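**Common rules for cloth handling are overdue**

Laboratories that teach robot arms to handle cloth should agree on what must be written down before a session begins. 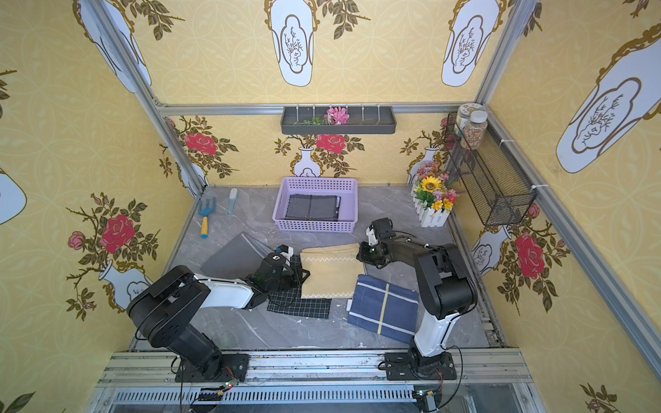
*Lalel, December*

At Drikis, the rule is that every cloth is listed before the arms move. A set of up to 2,000 trials is of little use to others if the fabrics are unknown. The Gistirura guidance asks for less — a session title and a count — and we consider that too little.
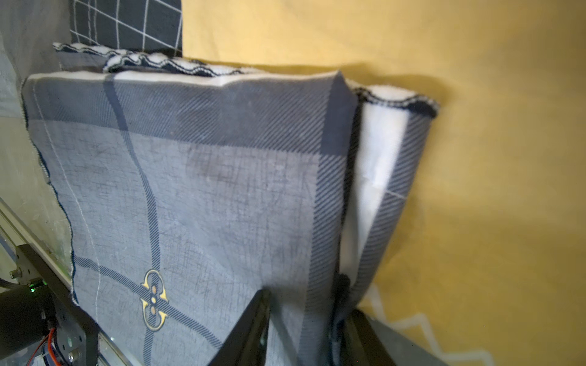
*Towel held between the gripper fingers, wrist view.*

Hems, frayed edges and folds should be recorded as well. We ask that the standard be revised within 90 days.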